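ケーブルと紐で比べるグリッパ選び 作業ギャラリー

2021年5月4日　文・Yamuna Sundaram

連休の真ん中にもかかわらず、のぞきに来てくださってありがとうございます。わたしたちの小さな工房 Kpodo では、春先から二種類のグリッパを比べています。ひとつは Movness の平行二指、もうひとつは Broltmont の柔らかい三指です。箱や缶をつかむ試験ならどちらもそつなくこなしてくれるのですが、ケーブルや紐のように形の定まらないものになると、とたんに話が難しくなるんですよね(そして、とたんに面白くなります!)。

そこで、グリッパに同じことをさせる前に、まず人の手でどう扱うかをじっくり見ておこうということになりました。見るのは頭の高さに付けたカメラの映像で、Farzana Bukhari さんが一本ずつ再生しながら、指の位置と持ち替えの場面を表に書き込んでくれています。課題は全部で54種類、撮りためた映像は659本になりました。

コネクタまわりの作業 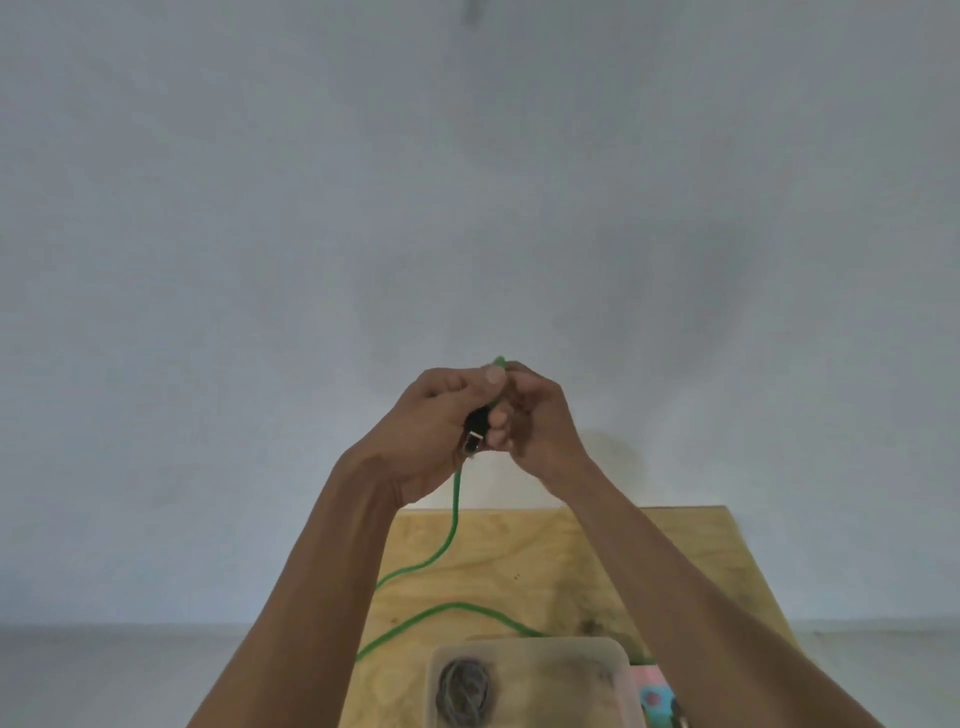
左手で黒いコネクタ側を握り、右手の指先で緑のケーブルをつまんでいるところ。

平行二指で悩ましいのは、この右手の役です。指先をきゅっと寄せて細いものをつまむ動きは得意なはずなのに、少し斜めから入るとケーブルが爪の面から逃げてしまいます。Senyo Sarpong さんが爪の内側に薄いゴムを貼った版を作ってくれて、だいぶ落ち着いてきました。三指のほうは逃がさない代わりに、コネクタのすぐ近くに寄ると指同士が混み合います。どちらも一長一短で、お茶を飲みながらの議論がつい長くなります。

グレーの紐は、ケーブルよりさらに手ごわい相手です。左の人差し指の先に小さな輪をかけ、親指で押さえながら、右手との間の短い部分をぴんと張る。書けば一行で済むのに、グリッパの動作に直そうとすると、輪を保つ力と張る力を別々に決めなければならず、制御役の Ravitine の設定画面とにらめっこする日が続いています。

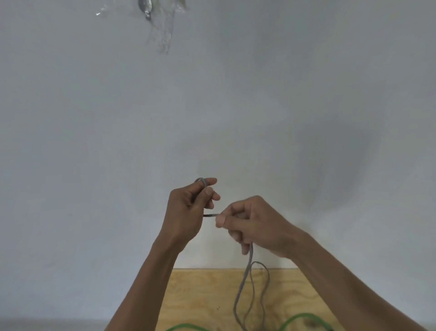 これからの予定

7月までに、両方のグリッパで最大2,000回の把持を試すつもりです。紐の課題は36種類に絞り、カメラは頭の高さのものに加えて、手首側にも一台付けてみます。指の陰に入った紐がどこまで見えるようになるか、個人的にはそこがいちばんの楽しみです。結果がまとまったら、またこのページに写真を足していきますね。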